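Workshop > Notebooks > Dye bench
2 min read

June, dye bench, 4:10 pm

Walnut hull bath, second go. 300 g hulls, soaked since morning, simmered an hour. Color much deeper then the Ferneo powder. Strained through the old muslin, still gritty. Need finer cloth.

Marker and a small glass cup of something near black on the white table.

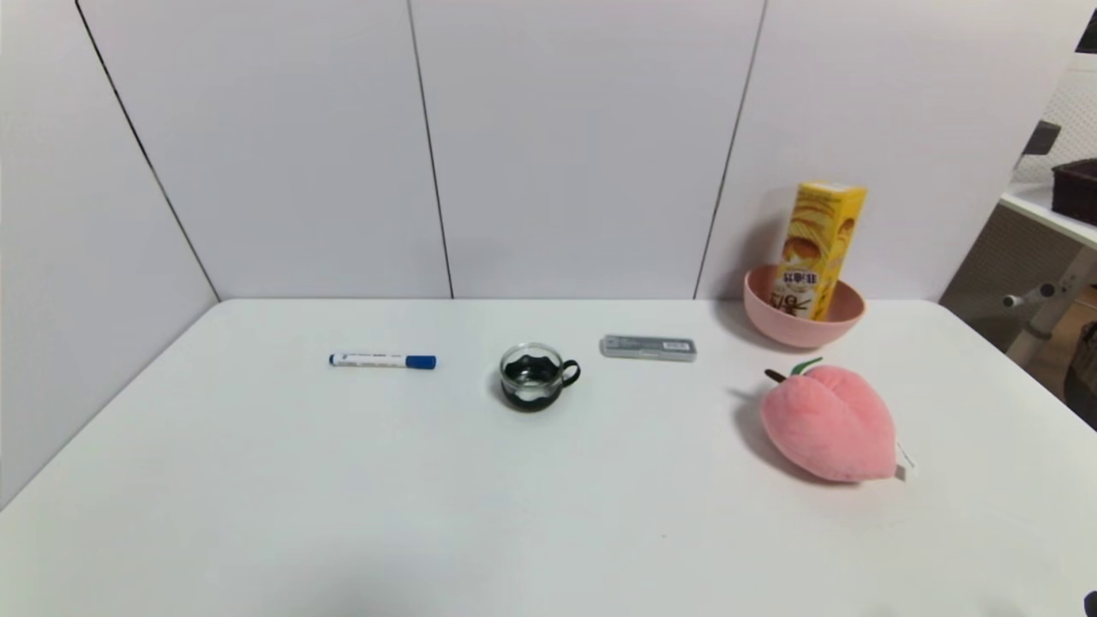
Wool, batch 503

Alum first, then bath. Skein took unevenly near the ties, tie looser next time. Rinse ran brown forever. Ellbridge yarn felts if you so much as look at it, keep the temprature down.

Yellow carton, printed on the side. 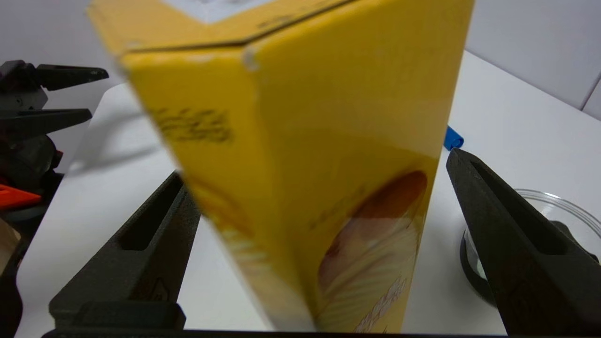 Steinarsdóttir
dye bench, natural colors

Left to do: iron dip on half the skein, light test in the south window, order more alum.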